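작은 종이 상자들, 원목 수납장 하나로 정리하는 법

마지막 업데이트: 4월
읽는 시간: 5분

저는 종이 상자를 잘 못 버리는 사람이에요. 택배 상자 말고요, 차나 향, 비누, 건전지 같은 게 들어 있는 손바닥만 한 상자들 있잖아요. 내용물이 아직 남아 있으니까 버릴 수는 없고, 그렇다고 꺼내서 통에 옮기자니 이게 언제 산 뭐였는지 까먹고... 그렇게 책상 한쪽에 쌓아 두다가 결국 위에서부터 와르르 무너진 게 한두 번이 아니에요.

그러다 작년 겨울에 문 달린 작은 원목 수납장을 하나 들였고, 지금은 책상 위가 꽤 평화롭습니다. 몇 달 써 보면서 이리저리 바꿔 본 끝에 자리 잡은 방법이라 한번 적어 볼게요. 전문가도 아니고 그냥 제가 하는 방식이니까 집에 맞게 고쳐서 쓰세요!

준비물부터

수납장은 저는 Crenshaw라는 작은 공방에서 나온 걸 써요. 폭 326mm, 높이 421mm에 안에 선반이 하나 들어 있는 제품이에요. 꼭 같은 걸 살 필요는 전혀 없고, 책상 위에 올려도 답답하지 않은 크기면 돼요. 다만 사기 전에 안쪽 치수를 꼭 물어보세요. 상품 페이지에는 바깥 치수만 적힌 경우가 많은데 판 두께가 은근히 커서, 저는 처음에 다른 제품을 샀다가 제일 긴 상자가 딱 그 판 두께만큼 안 들어가서 반품했어요. 반품비가 어찌나 아깝던지.

그 밖에는 이 정도면 충분해요.

- 마른 천 하나, 살짝 적신 천 하나
- 줄자
- 흰색 라벨지 (저는 Corel 무지 라벨을 써요. 50장 묶음인데 아직도 남았어요)
- 연필과 가는 유성펜
- 미끄럼 방지 매트 자투리
- 종이테이프 조금

1단계. 전부 꺼내기

네, 뻔한 얘기죠. 근데 이걸 건너뛰고 빈틈에 끼워 넣기 시작하면 한 시간 뒤에 처음부터 다시 하게 돼요(경험담입니다). 서랍, 책장 위, 가방 속까지 뒤져서 작은 상자란 상자는 다 책상으로 모아 주세요. 부엌에 있는 차 상자는 부엌에 두는 게 편하다 싶으면 굳이 안 데려와도 되고요.

꺼내면서 하나씩 흔들어 보세요. 소리가 안 나면 열어 봅니다. 저는 Cidine 향 상자를 몇 달이나 모셔 뒀는데 열어 보니 빈 상자였어요. 향 냄새만 잔뜩 배어 있더라고요. 그런 건 접어서 바로 재활용으로 보내요. 예뻐서 못 버리겠는 빈 상자는 딱 하나만 허락하는 걸로 저랑 약속했어요. 지금 그 자리는 클립이 들어 있는 상자가 차지하고 있습니다.

2단계. 세워 둘 것과 눕힐 것 나누기

여기가 제일 중요한 단계예요. 저는 예전에 무조건 눕혀서 쌓았거든요. 그러면 맨 밑에 있는 걸 꺼낼 때마다 전부 들어내야 하잖아요. 귀찮아서 안 꺼내게 되고, 안 꺼내니까 있는 줄도 모르고 또 사고. 그래서 지금은 세울 수 있는 건 다 세워요.

방법은 간단해요. 평평한 책상 위에 상자를 짧은 면이 바닥으로 가게 세운 다음 손가락으로 윗부분을 톡 건드려 보는 거예요. 흔들리다가 다시 서면 세워 두는 조, 그냥 넘어가면 눕히는 조. 좁고 긴 상자는 바닥 면이 작아서 혼자 두면 불안하지만 양옆에 친구가 있으면 잘 서 있으니까, 넘어진다고 바로 포기하지 말고 비슷한 것끼리 붙여서 한 번 더 해 보세요.

안에 병이 든 상자는 예외예요. 화장품 샘플이나 잉크 같은 건 뚜껑이 위로 가는 방향이 정답이고, 그 방향으로 안 서면 칸막이를 만들어서라도 세워 줘야 해요. 저는 눕혀 놨다가 잉크가 샌 적이 있어요. 그날 일은 별로 떠올리고 싶지 않네요.

3단계. 찌그러진 상자 손보기

종이 상자는 모서리부터 망가져요. 살짝 눌린 정도면 안에서 손가락으로 밀어 주기만 해도 꽤 펴지는데, 억지로 꺾어서 펴려고 하면 오히려 하얗게 갈라지니까 살살 하세요. 바닥이 벌어진 건 안쪽에 종이테이프를 붙입니다. 바깥에 붙이면 빨리 끝나긴 하는데 나중에 먼지가 들러붙어서 지저분해져요.

접힌 자국은요, 그냥 둡니다. 다리미를 대 보라는 사람도 있던데(제 동료 Clyde Nguyen-Tran 얘기예요) 코팅된 종이에는 절대 하지 마세요. 저 그 말 믿고 해 봤다가 상자 하나가 다리미판에 붙을 뻔했어요.

4단계. 라벨은 옆면 말고 정면 위쪽

상자 디자인이 화려하면 글씨가 잘 안 보여요. 특히 체크무늬나 꽃무늬 상자는 눈앞에 두고도 못 찾을 때가 많아요. 저는 흰 라벨지를 잘라서 정면 위쪽에 붙이고 내용물 이름이랑 산 달만 적어요. "향, 4월" 이렇게요. 딱 두 가지만! 욕심내서 가격이랑 가게 이름까지 적던 시절도 있었는데 글씨가 작아져서 안경 없이는 못 읽겠더라고요.

높이도 맞춰 주면 좋아요. 라벨 윗선을 상자 윗면에서 손가락 한 마디 정도 내려온 곳으로 통일하면 문을 열었을 때 한눈에 쭉 읽혀요. 자로 잴 필요까지는 없고요. 아직 내용물이 바뀔 것 같은 상자에는 라벨만 먼저 붙이고 비워 두거나 연필로 적어 두세요.

5단계. 수납장 놓을 자리 잡기

저는 책상 안쪽, 앉았을 때 정면에서 약간 비켜난 곳에 두고 써요. 팔꿈치가 닿는 앞쪽에 두면 문 열 때마다 물건을 치워야 해서 번거로워요. 문이 끝까지 열리는지도 꼭 확인하시고요! 저는 스탠드 다리에 문이 걸리는 걸 다 채운 다음에야 알았어요. 다시 다 뺐습니다.

자리를 정했으면 수납장 바닥 네 귀퉁이에 미끄럼 방지 매트를 작게 잘라 붙여요. 가벼운 수납장은 문을 당길 때 통째로 딸려 오는 일이 있거든요. 그다음 젖은 천으로 책상을 한 번, 마른 천으로 한 번 닦고 올립니다. 원목은 물기를 싫어하니까 마른 천 단계는 대충 넘기지 마세요.

6단계. 채우기

이제 넣기만 하면 되는데, 저는 이 순서로 해요. 키 큰 것부터 안쪽 벽에 붙여 세우고, 그 앞에 낮은 것. 눕히는 조는 선반 위칸에 두 겹까지만. 자주 쓰는 건 문 열자마자 손이 가는 쪽에 둡니다. 저는 오른손잡이라 오른쪽 앞자리가 명당이고, 거기엔 Grorkham 차 상자가 들어가 있어요. 하루에 두 번은 꺼내니까요.

꽉 채우지는 마세요. 손가락 두 개가 들어갈 틈은 남겨 두어야 꺼낼 때 옆 상자 모서리가 안 긁혀요. 들어갈 데가 없는 상자가 남으면 무리해서 끼우지 말고 일단 책상 위에 세워 둔 채 하루 지내 보는 것도 방법이에요. 하루 사이에 손이 한 번도 안 갔다? 그럼 서랍으로 보내도 되는 아이입니다.

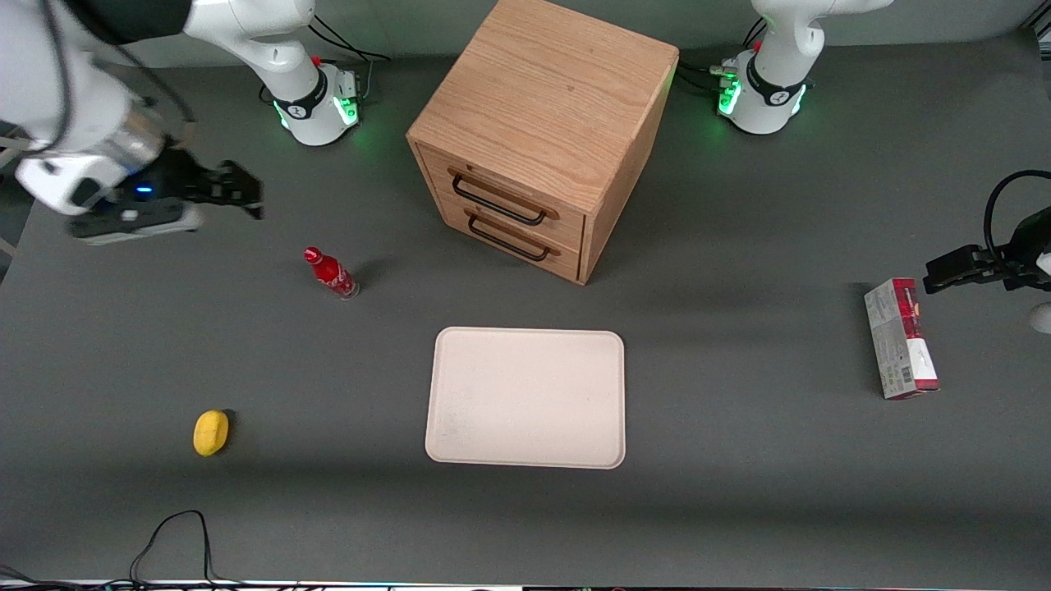
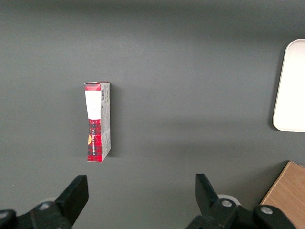 채우고 나서 일주일 정도는 자리를 계속 바꿔 보게 될 거예요. 그게 정상이니까 첫날에 완벽하게 하려고 너무 애쓰지 마세요. 저도 차 상자를 왼쪽에 뒀다가 위칸에 올렸다가 지금 자리로 왔어요. 라벨에 펜으로 쓰는 건 이 기간이 지난 다음에 해도 안 늦어요.

관리는 한 달에 한 번, 문 열고 마른 천으로 선반을 훑는 정도예요. 향이나 비누처럼 냄새가 강한 것과 차를 같이 넣는 분들은 칸을 꼭 나눠 주시고, 가끔 문을 열어 환기도 해 주세요. 저는 처음에 섞어 넣었다가 한동안 백단향 맛 홍차를 마셨어요. 나쁘지는 않았는데 또 마시고 싶은 맛은 아니에요.

자주 물어보시는 것도 몇 개 적어 둘게요.

플라스틱 정리함을 쓰면 안 되냐고요? 당연히 되죠. 투명한 건 문을 안 열어도 보여서 오히려 편할 수도 있어요. 저는 그냥 나뭇결 보는 걸 좋아해서 원목으로 골랐어요.

수납장 윗면에 뭘 올려도 되냐는 분도 계셨는데, 컵만 아니면 괜찮아요. 뜨거운 컵 자국은 정말 안 지워져요. 저는 윗면을 최대한 비워 두려고 하지만 열쇠가 자꾸 거기로 올라가네요.

선반 높이를 못 바꾸는 제품이라면 키 큰 상자를 비스듬히 넣지 말고 그것만 따로 빼 두세요. 비스듬히 넣으면 바닥 모서리 한쪽에만 힘이 실려서 금방 주저앉아요.

다음에는 같은 방식으로 서랍 안에 건전지랑 충전 케이블을 정리한 얘기를 써 볼 생각이에요. 케이블 쪽은 아직 실패 중이라 시간이 좀 걸릴 것 같아요. 혹시 좋은 방법 쓰고 계신 분 있으면 댓글로 좀 알려 주세요!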